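3.2 What ends up on a shared table

When I started this study I thought I'd be writing about kitchens. Most of the earlier work on household clutter is about kitchens, or closets, or that one drawer everybody has. But the more I went through our records the more I kept coming back to tables – the plain wooden kind that belong to no single job. A counter has a sink next to it and a desk has a chair, and both of those tell you what should be there. A table will take anything you put on it, and people do!

We logged 1170 items over the whole project, and my coauthor Anselmo Miranda and I argued for most of June over how to sort them. He wanted to go by material. I wanted to go by where a thing would live if somebody put it away, and I won (mostly by being the one who typed up the coding sheet). So a spoon is a "drawer" thing, a bowl is a "cupboard" thing, a sponge is a "sink" thing, and toys got a group of their own that we called "floor or box." We ended up with 11 groups, and I still think two of them could be merged.

The table in Figure 4 is one I like a lot, because sink, cupboard, drawer and toy box all meet on one piece of wood.

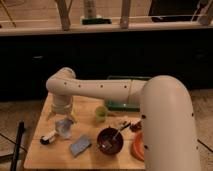
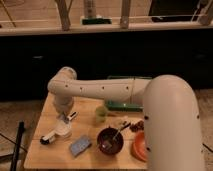
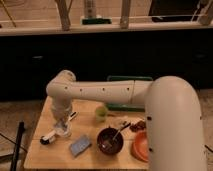

Figure 4. A mixed tabletop, with a dark brown bowl and a utensil in it.

What interested me in mixed tables is which thing people reach for first when they're asked to tidy. I had guessed it would be the biggest thing, or maybe the dirtiest. In our interviews the answer was nearly always the thing with the clearest home. Tarık Sarıgül, who ran the sessions at our Çınar site, put it to me this way: "They take the cup first and feel good about it, and then they stand there holding the marker." Small items with no fixed home (pens, bits of plastic, a single toy) got picked up, moved a few inches and put down again. We called this shuffling, and it took up far more of the session than I was ready for – on one table it went on for 180 seconds before anything left the wood at all.

Bowls are a funny case. Once there's a spoon in a bowl, people treat the two as one thing and carry them off together, even though in our coding they go to different places. We went back and forth on whether that should count as one move or two. In the end we counted two, and Section 4 gives the totals both ways for anyone who would rather have it the other way. Crumbs we left out of the item log completely, but we did note whether they were wiped up before or after the dishes went, and that order comes up again in Section 3.3.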